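Wurkavon: slippers and a shoe shelf

README, last touched in November

Hi! I'm Tapio Juntunen, and I keep this folder in order. Wurkavon is a small set of robot recordings about one very dull chore, putting footwear where it belongs. I started it after an argument with Bohdan Kovalchuk over whether a humanoid could tidy a hallway yet. He said yes, obviously. I said show me. We have been at it ever since, and I still think I'm winning (he'll tell you otherwise).

What's in it

There are 158 recordings, split into 2445 short clips for training and 2743 in all once you add the ones we hold back for testing. Two kinds of view: one from the wrist, one from the head. The wrist view is the one I'd look at first if you care about fingers and contact.

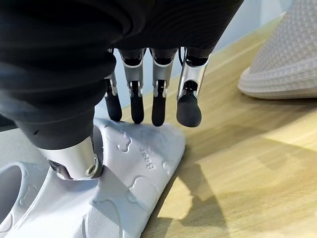 Foam slippers sound like the easy case, and for a person they are. You hook a finger under the strap and off you go. For a robot hand they're a pain! Foam gives when you press on it, so a grip that looks fine can slide, and a slipper that gets pushed tends to turn before it lifts. I'd take a coffee mug over a slipper any day. Bohdan wants me to add that a mug breaks when you drop it. Fair enough.

Can machines do this chore yet?

Sort of? My own answer is that they can do pieces of it. Picking up one slipper, with time to try again, feels within reach. A whole messy hallway with boots, laces and a pair that has wandered off in two directions is another thing, and I wouldn't hand that over to anything in this folder. I'd love to be wrong, my hallway is awful.

The head view is where you get the bigger picture: where the shelf is, how far to reach, what's in the way of the feet. 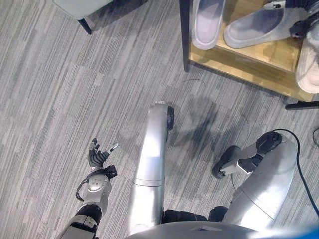
Head view: carpet, the robot's arms and leg, and the shoe shelf with light slippers on it.

Things to know before you use it

The arms and body show up a lot in the head view, so mask them if your model gets distracted. Mine did. Light slippers next to bright metal can also wash out a bit, and I haven't corrected the colors.

Labels are in plain words ("reach", "press", "lift", "let go"). I wrote them all by hand, mostly late at night, so expect a few typos. If a label looks wrong, it probably is, please send me a note with the clip name.

The loader lives in the Virna folder. Run the check script there before training, it catches missing clips. The older Palamarchuk loader still opens the files but drops the labels, so skip it.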